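# Stoteo P2 Acoustic Site Hoarding

The Stoteo P2 is a reusable perimeter hoarding for residential and mixed-use construction sites. It is made by Lotine and is intended for frontages where occupied homes, shops or a public footway run directly alongside the work. Panels are supplied in one height and connect without site welding.

- Panel height: 103 inches
- Panel width: 47 inches
- Panel weight: 55 lb
- Finish: primed, ready for paint or printed graphics
- Fixing: two-point clamp, top and bottom rail
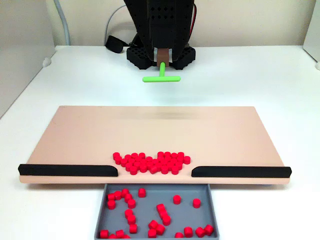

Panel spacing is fixed by the clamp, and posts must be set to the drawing before any panel is lifted. The base tray takes precast ballast blocks and needs no ground anchors on level paving. An optional perforated vent panel is available for enclosed corners and plant areas. Its openings are round; the small diamond perforations seen on the dark front panel of the arm in the photo are a different pattern and are not offered in this range. Vent panels carry no acoustic rating and should not be placed opposite windows.

## Phased sites

Planning conditions often require the site line to move between phases. P2 runs can be shortened or turned at any post. The Polat corner kit covers angles from 90 to 180 degrees – tighter angles need a made-to-order post. Gates are ordered separately under the Fumico name and share the same clamp.

On a canal-side apartment scheme, 236 panels were installed for phase one and moved to the phase two boundary in July. Site manager Theophilus Addo reported over 55 panels relocated per shift with a crew of four. Damaged panels were replaced singly, with adjoining bays left standing.
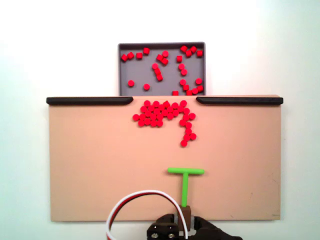 **Can the hoarding be installed before planning permission is granted?**

That depends on the local authority. Height, distance from the highway and length of time in place all affect whether separate consent is needed, so check with the planning office before ordering.

## Ordering

Send a boundary plan with gate positions and ground levels marked. Quotes list panels, posts, ballast and corner kits as separate lines. Delivery is by flatbed, and the customer provides offloading equipment.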